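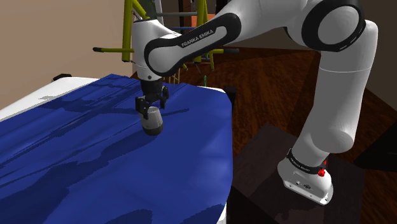 Selina Auer wrote in last Friday to say she'd lost a whole afternoon trying to rebuild two weeks of hours from her sent mail, and could I please just write down how I do mine. OK Selina. Written fast, between two jobs, so excuse the state of it.

I do copy for small firms. Three clients at the moment, one on retainer, two on hourly. All of them want hours on the invoice and all of them want it different. So this is how to keep a time log when you write for a living and hate keeping a time log.

What you need

A spreadsheet. Any one. I used an app called Pap for a while and it was fine, but I kept forgeting to stop the timer and it once told Hutside I'd worked through the night on a brochure. Back to the spreadsheet.

Also a scrap of paper next to the keyboard. Not optional.

Step 1. Make five columns

Date, client, job, minutes, note. Don't add more. I had a column for "mood" once. Deleted it.

Minutes, not hours. Hours make you round while you type and then you round again on the invoice. Put 28 if it was 28. Let the sheet do the dividing at the end of the month.

Step 2. Name the jobs before you start

One short name per job, same spelling every time. "Flurnelside web" is one job. "Flurnelside website" is another job as far as the sheet is concerned, and your totals will come out short. I keep the names on a second tab and copy from there.

If a client has a job number, use theirs. Flitier want their number on everything, even a two-line email. Fine, goes in the job column.

Step 3. Write start times on paper

Start time only. When you switch to something else, write the new start time and two letters for the client. Looks like this:

9:10 HU
9:50 FL
10:05 phone
10:20 HU

The gap between the lines is the time. No timers, no stop button. Phone calls get their own line and you sort out who pays for them later — usually whoever rang.

Watch out for two clients with the same first letters. Flurnelside and Flitier are both FL, took me a week to notice. Now it's FN and FT.

Step 4. Type it up before you close the laptop

Same day. Takes me less time than making tea. Leave it till morning and you're guessing, leave it till the end of the week and you're making up a story.

Step 5. The note column

Say what you did in words the client would use. "Second draft, home page, after call" is good. "Writing" is useless. When somebody queries a bill in August for work you did in spring, the note is all you've got.

Thinking time counts. Staring out the window about a headline is the job. I log it as "headline ideas" and nobody's complained so far.

What doesn't count: fixing your own typos after you've sent it, hunting for the brief they already sent you, doing the invoice. I log those under my own name so I can see how bad it gets.

Step 6. Add it up

Last working day of the month. Filter by client, sum the minutes, divide by 60. My last full month came to 2,067 minutes for Hutside, so 34.45 hours. I bill in quarter hours and round down, so 34.5 was tempting but it went out as 34.25. Flurnelside was 1,330 minutes, 22.17 hours, billed 22.

Round once, on the total. Never on each line. Rounding every line up is how you get a phone call.

If you're on a retainer, do a sum halfway through the month as well. Then you can warn them before the hours run out — much easier conversation than the one after.

Missed a day?

Go through sent mail, call list, and file save times, in that order. Put "est." in the note. If you can't work out what an hour was, don't bill it.

Selina also asked about logging travel. Depends on what you agreed with the client, so check the email where you quoted the job. I charge half rate on trains if I'm working and nothing if I'm asleep.

Blank copy of my sheet is on the downloads page. The second tab has my old client codes in it still, just type over them.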